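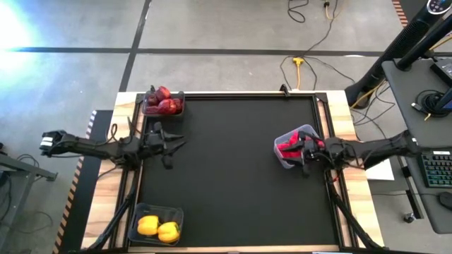

Clear bins are the one kitchen organizer I keep getting asked about, and I remain only half sold. The pitch is that if you can see your food, you'll eat it before it goes bad. Maybe. What I can say is that sorting by type beats one big heap, and it costs nothing if you already own a few tubs. Five apples in one clear container, two yellow peppers in a shallower one, and you know what you have without digging. Whether that deserves a special product with a fancy lid is another matter.

Pile depth

Apples will put up with being packed close together. Peppers do better in a single layer, so give them the shallow tub. Most of the sets I see for sale are all one depth, and deep, presumably because deep looks better on a store shelf. I bought a set from Stivstead last December and half of it now holds batteries and string.

Keep apples by themselves

This old tip I do believe. Apples give off ethylene, and that can speed up ripening and spoilage in whatever sits next to them. A separate open tub on the same table won't stop the gas, whatever the label says. If you want real distance, put the apples in a different drawer or a different room.

Don't wash first

Wash when you're ready to eat. Water trapped at the bottom of a plastic tub is how you get soft spots. If you already washed everything, dry it well and lay a folded paper towel underneath.

Vented lids

Ettore Morelli wrote in to swear by them. I tried a pair and couldn't tell the difference from a plain tub with the lid left ajar — and the plain tub is easier to scrub.

Check the bottom one

See-through sides help less than you'd think, and a bruise facing inward stays hidden. Tip the fruit out once a week and eat the worst one first.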